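Fevulow Faux Flowers: Frequently Asked Questions
Last updated Sat 5 August

Are they real?

No. They're artificial, and they will go on being artificial for as long as you own them. We get this question more than any other, usually from someone who has been watering the tulips.

Should I put water in the vase?

You can, if the vase is clear and you'd like to keep up appearances. Change it every week or it goes green, and then you have all the work of real flowers with none of the smell. Empty is fine.

My tulips arrived flat. Is that normal?

Yes. They travel from our Dukby warehouse in a box shaped like a baguette. Bend the stems one at a time, starting near the base, and let a couple of them flop. Real tulips have terrible posture. If all your stems stand straight up, the bunch looks like it's waiting for a bus.

What size vase do I need?

Smaller than you think for tulips. A little glass vase with a narrow neck holds a few stems where you put them, and a colored one hides the cut ends. For the blue bunches, go for something round and low with enough weight in the bottom that it won't tip.

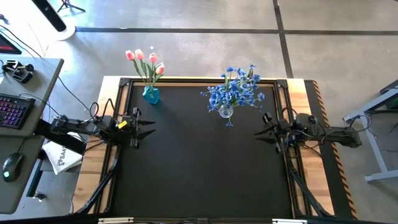 Bushy flowers also need elbow room. The thin stems spread in every direction, including down, so leave a gap between them and whatever is next door. If you want two arrangements on one surface, put the wide one slightly forward and let the tulips do their leaning behind it.

Can I mix the Vivora and Montes lines?

Go ahead. Vivora stems have wire all the way up and Montes stems only have it halfway, so the Montes ones will droop first. Some customers prefer that.

How do I clean them?

Hair dryer, cool setting, held at arm's length. For kitchen grease, wipe the leaves with a damp cloth and a drop of dish soap. Please don't use the dishwasher. We had 5 returns last December that had clearly been through one.

Can I return them?

Within 200 days, with the stems uncut. Bent is fine, we expect bent.

Do you sell the vases?

Only 2 styles at the moment, both glass. They ship separately from the flowers and generally turn up first, so you may spend a day or so admiring a vase.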